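Mekon Marker Blocks: Set-up Guide
Section 3. Placing the blocks

Before you start, wipe the work surface and let it dry. Use a plain, matte surface with no printed pattern.

1. Stand each block upright, knob at the top.
2. Turn the block until its square marker faces the work area.
3. Leave a gap between neighboring blocks wide enough for the knobs to be gripped.
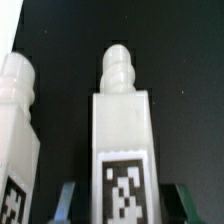
Fig. 2. Upright blocks with threaded knobs and square markers.

Note: Hold the block by its body when moving it. Do not touch the printed part of the marker.

4. Check each marker for lifted corners, creases and dirt. Replace damaged markers from the Moya label sheet.
5. Where markers are used on two adjoining faces, apply one to each face and keep both clear of the corner edge. 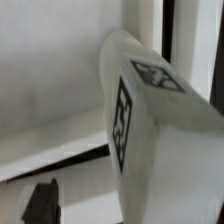 Reading time: 2 min

6. Clean smudged white surfaces with a damp, lint-free cloth. Wipe around the markers, never across them.
7. Wait 5 minutes before applying a new marker to a cleaned face.

Caution: Do not use solvent or abrasive pads. Both can damage the black print.

Section revised 18/06/2023, M. Bouvier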